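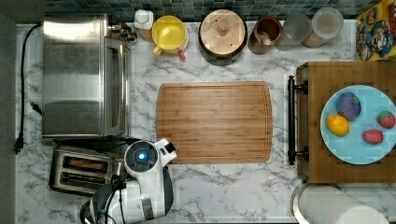 Bamboo board with juice groove on a marble-patterned counter, toaster oven to the left.

Dumance Kitchen Boards: Frequently Asked Questions

Which side faces up?
The grooved side, for meat, tomatoes and ripe fruit. The groove collects liquid up to its rim and no further. Empty it before moving the board.

How often should I oil it?
Every 3 weeks for the first 2 months, then when the surface looks dull. Use food-grade mineral oil. Do not use olive or sunflower oil; both turn rancid.

Can it go in the dishwasher?
No. Wash by hand, rinse both faces, and stand it on edge to dry. Soaking opens the glue lines between the strips.

Why are the strips different shades?
The darker strips are heat-treated before gluing. The color goes all the way through and does not sand off.

Can I keep it next to a toaster oven?
Yes, with a gap on the door side. Do not rest hot trays on the board – bamboo scorches, and repeated heating on one face causes cupping.

My board rocks on the counter. Is it defective?
Usually not. Lay it with the raised center up, put a damp cloth underneath, and leave it overnight. If it still rocks, contact us.

Does it fit on a butcher-block cart?
The Kadix model needs 40 cm of clear depth. Measure inside any rail or towel bar.

What does the warranty cover?
Split glue lines and loose strips. Knife marks, stains and dishwasher damage are excluded. Send claims to Tzu-hsuan Kwok at the service desk – no claims are processed on Sunday.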